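Drokico Opens Its Assembly Cell to Visitors at Evum Open Day

HOLLOWAY – Drokico will open the doors of its Holloway workshop in January for an open day on robot assembly. Visitors can follow the work of a two-arm cell, first in the simulation and after that on the shop floor. The program is made for small manufacturers, teachers and students, and no technical knowledge is required.

The open day is part of Evum, the training program which Drokico started together with the machine builder Flovberg. In the past year 228 people have taken part in its courses.

"Many owners of small workshops think that a robot is only for the big factories," said Ermelinda Veloso, head of training at Drokico. "We want that they come, look at the work from close and ask us the difficult questions." 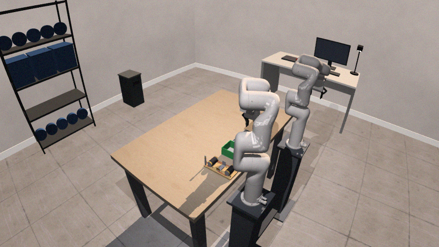

Simulated view of the two-arm cell, with the parts board and green bin on the table. Image: Drokico

Each demonstration takes 20 minutes and is led by engineer Blagoje Mladenović. He will show how a task is planned in the simulation – the order of the steps, the reach of each arm – before it is tried on real equipment. Questions are welcome also during the demonstration.

In the afternoon Imani Fitzsimmons of Flovberg will speak about costs and safety for first-time buyers. The talk begins at 2 p.m. and there are 60 seats. Entrance is free, but registration at the Drokico front desk is necessary for the talk.

Press contact: Teodora Dervishi, Drokico, extension 2758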